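The Year I Stopped Buying Cookbooks

My husband says I read cookbooks the way other people read thrillers, in bed and far too late.

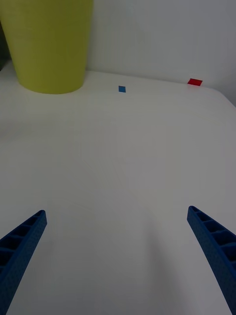
I owned over 200 of them by last August, and I could have told you the plot of every one and cooked from maybe six. So I made a rule. No new cookbooks for a year, and once a week I'd pull an old one off the shelf and make something from it, start to finish, no swaps. (I am a terrible swapper. I once made a lemon tart with limes and no tart.)

The first month was a disaster, mostly because I kept picking books with pretty covers. Those are the ones that want you to own a spice grinder and a second oven! I spent an entire evening on a layered eggplant thing that tasted like a wet sweater, and we had toast at ten o'clock.

Then I pulled out the Cleltley church book. My aunt gave it to me when I moved out, spiral bound, typed by at least four different people, with splashes of gravy on the casserole pages. Half the recipes don't give an oven temperature. One just says "bake until Pádraig Brophy would eat it," and I have no idea who he was or how fussy he was, but I gave his apple cake 40 minutes and it was the best thing I'd made all year.

I got hooked after that. I started asking friends for the book they'd grab on the way out of a burning house, and it was never a fancy one. My neighbor Rónán Tully lent me a school fundraiser book from Clelholm with 11 versions of potato salad in it, two of them identical except for the name at the bottom. I'd love to know how that went over at the picnic.

What I like about these books is that they assume you already know a few things. Make a white sauce, they say, and off they go to the next line. The first time, I had to go and look it up in one of the glossy ones, so I suppose those earned their shelf space after all – at least the big one, all 506 pages of it, which also props the pantry door open.

I've cheated once. There was a yard sale, and a little pamphlet on pickles for a quarter, and I told myself it was stapled so it didn't count. My husband disagrees. He has also eaten most of the pickled beets, so I'm not taking his complaint very seriously.

The year is up now and I still haven't gone back to the bookstore. There's a dumpling book from the back of the shelf open on my counter, and I'm out of cabbage.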